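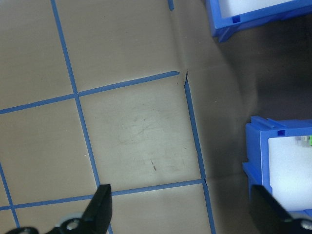

Belmiro Leitão
Land and Equipment Adviser, Namstead

Print | E-mail | Share (8)

Trallus Boundary Post Set

If you have bought a field or a piece of woodland in the last few years, you will know the moment when the agent waves an arm towards a line of trees and tells you that your land ends over there somewhere. I have done that waving myself, I am sorry to say, and I have also had the telephone calls that come afterwards. The Trallus set is what I now suggest to nearly everyone who buys a plot through our office, and to a good many people who are getting ready to sell one.

You get eight recycled plastic posts, each with a pointed foot and a flat cap, and a numbered disc to go on each cap so that the posts can be matched to your sale plan. The posts are 100 cm long. We suggest sinking them to the line moulded on the side, which leaves enough showing to find in long grass but keeps them low enough that they don't spoil the look of a ride or a meadow. They come in brown or white. Brown is the handsome one, though I would ask for white if your bracken grows as ours does!

The set costs £99, delivered to the farm gate or to your home, and extra posts can be ordered singly if your plot has more corners than most. Some do. I walked a wood at Prurnirwood last September whose boundary runs to 2,678 metres and seems to turn at every oak along the way, and we ended up ordering a second set before lunch.

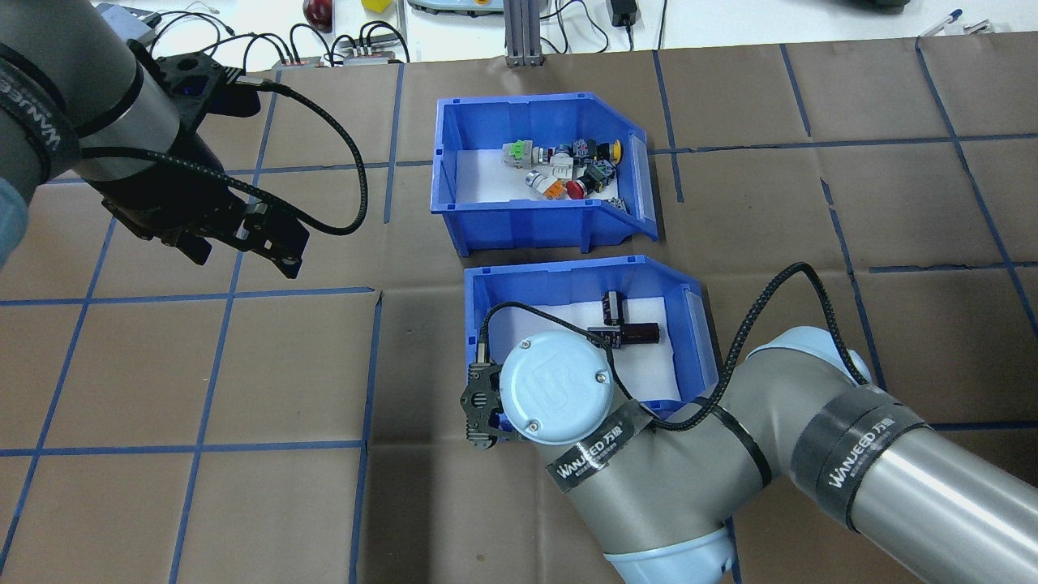 Push buttons and switch parts in a blue bin on the taped work surface.

A word about what the set is for. It marks a line that has already been agreed. It won't settle a line that is in dispute, and I would gently ask you not to knock posts in along a boundary until you have spoken to whoever owns the other side – a cup of tea and both sets of plans on the table is a very good start. Where the plans don't agree, have the line surveyed first and fit the posts to the surveyor's pegs.

For stony ground, add the Ackroyd starter bar. It is a plain steel bar with a collar, and you drive it in to open the hole, twist, and draw it out again. I have broken a post or two by being too proud to fetch mine from the van. On clay you can usually manage without it in the wetter months. 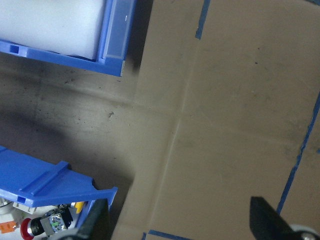
Ordering and collection

Orders can be placed by telephone or at the Namstead office, where a made-up post is kept by the front desk if you would like to handle one first. Please tell us the colour you want and whether you need the starter bar, which is sold separately. Unused posts may be returned if the feet are clean and the discs are still in their bag.

Print | E-mail
Comments (0)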